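Cuaderno de orden y limpieza
24 de noviembre de 2022

Recogedor, cepillo y cubo: consideraciones sobre la limpieza de una mesa de trabajo

Publicado por Natalia Alvarado

El presente artículo continúa la serie iniciada en octubre, dedicada al mantenimiento ordinario de los espacios de trabajo compartidos. En aquella ocasión se trató el almacenamiento de materiales. Corresponde ahora ocuparse de la superficie misma, es decir, de la mesa, y de los utensilios que conviene destinar a ella.

Quien suscribe ha defendido durante años el uso de una cubierta de papel kraft sobre las mesas en las que se manipulan piezas pequeñas. El papel se arruga, se mancha y termina por levantarse en las esquinas, pero protege el tablero y se sustituye sin dificultad. La cinta de pintor, de color azul oscuro en el caso que nos ocupa, permite además dividir la superficie en casillas y asignar a cada utensilio un lugar. 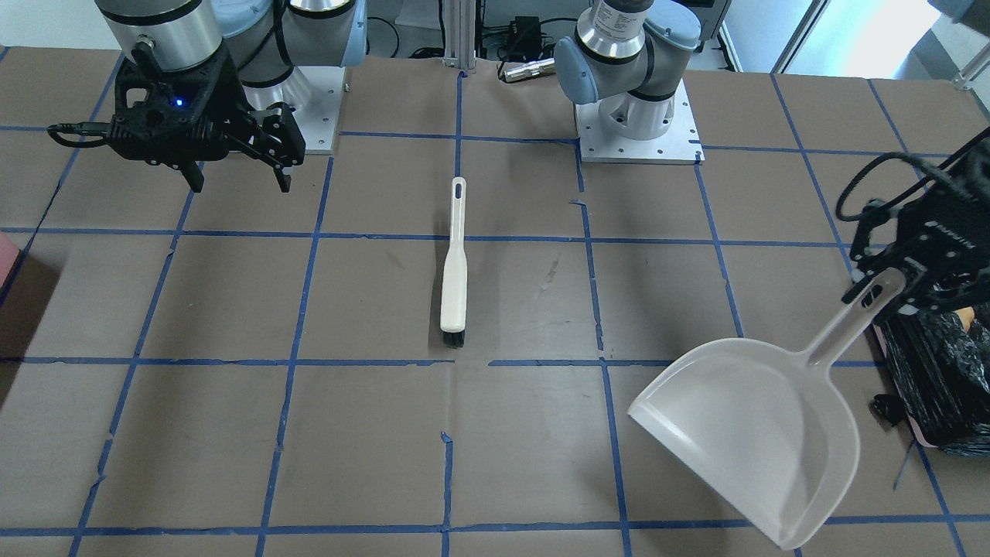 Fotografía: Minoru Katayama / Archivo Yagi

Conviene comenzar por el recogedor. Para una mesa se recomienda un modelo de plástico ligero, con mango largo, que pueda sostenerse por el extremo sin que la mano invada la zona que se pretende limpiar. Los recogedores metálicos, que el taller Omstead empleó durante algún tiempo, rayaban el papel y arrastraban la cinta allí donde esta se encontraba ya despegada. El cambio al plástico resolvió ambos inconvenientes.

La cinta merece una observación adicional. Sus extremos se rasgan con el uso y retienen el polvo. Es preferible barrer en el sentido de las tiras y reponer las que presenten bordes irregulares antes de que el deterioro alcance al papel. En nuestro taller se compra el papel en hojas, en paquetes de 30, y se anota la fecha de cada sustitución en el registro de material.

Respecto de la colocación, la boca del recogedor debe orientarse hacia el centro de la mesa, con los residuos frente a ella. Parece una indicación elemental y, sin embargo, es frecuente que se empiece a barrer sin haber decidido hacia dónde. Los objetos irregulares y de cierto volumen exigen mayor cuidado que las virutas — ruedan, cambian de dirección y acaban en la casilla contigua.
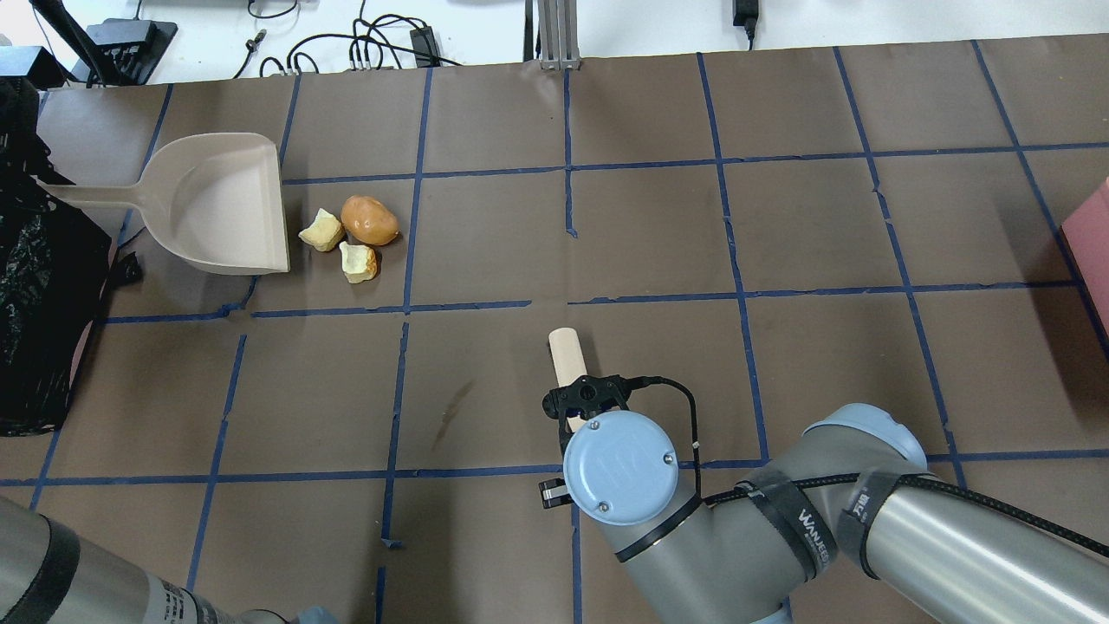 ¿Debe retirarse el papel kraft cada vez que se limpia la mesa?
Basta con cepillarlo en seco y reservar el cambio para cuando esté roto o tan arrugado que dificulte el paso del recogedor.

En cuanto al cepillo, la experiencia aconseja uno de mano, con mango de madera y cerdas de dureza media. Las cerdas demasiado blandas se doblan ante los residuos pesados; las demasiado rígidas levantan la cinta. El señor Katayama prefiere sacudirlo sobre el cubo al terminar cada pasada. Por mi parte, considero suficiente hacerlo al final, si bien reconozco que su método deja menos polvo en el papel.

El último elemento es el cubo, que debe permanecer cerca del punto en que se barre. Un recipiente rectangular forrado con una bolsa negra de basura cumple adecuadamente esta función y puede situarse sobre la propia mesa mientras dure la tarea. La bolsa ha de sobresalir lo bastante para cubrir el borde. No es necesario que quede tensa.

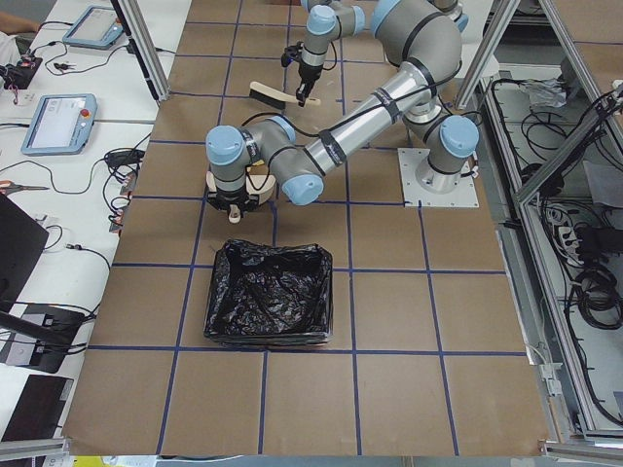
El cepillo de mano y, sobre el papel, el cubo con su bolsa negra.

Se ha planteado por escrito, desde la asociación Kimia, si procede reservar un juego de utensilios para cada mesa. La respuesta depende del espacio disponible. Omstead mantiene 2 juegos y los intercambia según la carga de trabajo, solución que parece razonable para un local de sus dimensiones. En todo caso, el recogedor y el cepillo destinados a la mesa no deberían emplearse en el suelo.

Las observaciones de los lectores acerca de otros tipos de cubierta, en particular las de cartón, pueden remitirse a través del formulario habitual. La próxima entrega tratará de la recogida de cables y de su almacenamiento.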